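Puertas abiertas en Noiphan: «primero la mano, luego el robot»

Llegamos a las diez y la demostración ya había empezado. Arriba, en el altillo. Kazue Ogura, responsable de formación, habla deprisa y saluda con la cabeza — tiene las manos ocupadas.

«La gente viene a ver un robot y le damos una pinza», dice. «Se la ponen en la mano, la abren, la cierran. Así se enseña el movimiento».

Apuntados para la jornada: 86. Plazas, 50. El resto, a la lista de febrero.

¿Cuánto se tarda en aprender? «Cogerle el truco, una mañana. Hacerlo bien... eso ya es otra cosa», responde Uthai Petchrat, técnico. Lo que más cuesta, segun él, es ir despacio. «Todos corren. Yo también corría».

Un visitante pregunta por el peso. Petchrat se encoge de hombros: a media tarde se nota en la muñeca. 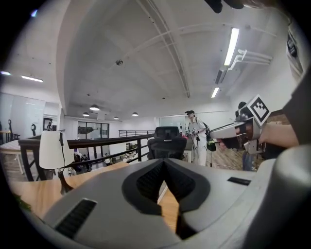
Lo que queda grabado

En Noiphan llevan 718 demostraciones guardadas con el sistema Rilex. Válidas, 296. ¿Y las demas? «Se repiten», contesta Ogura, sin drama. Un objeto que resbala, un giro brusco, fuera.

¿Quitará trabajo? Pausa. «Me lo preguntan siempre. De momento nos da bastante», dice ella. Petchrat se ríe y vuelve con su grupo. El siguiente turno entra a las doce.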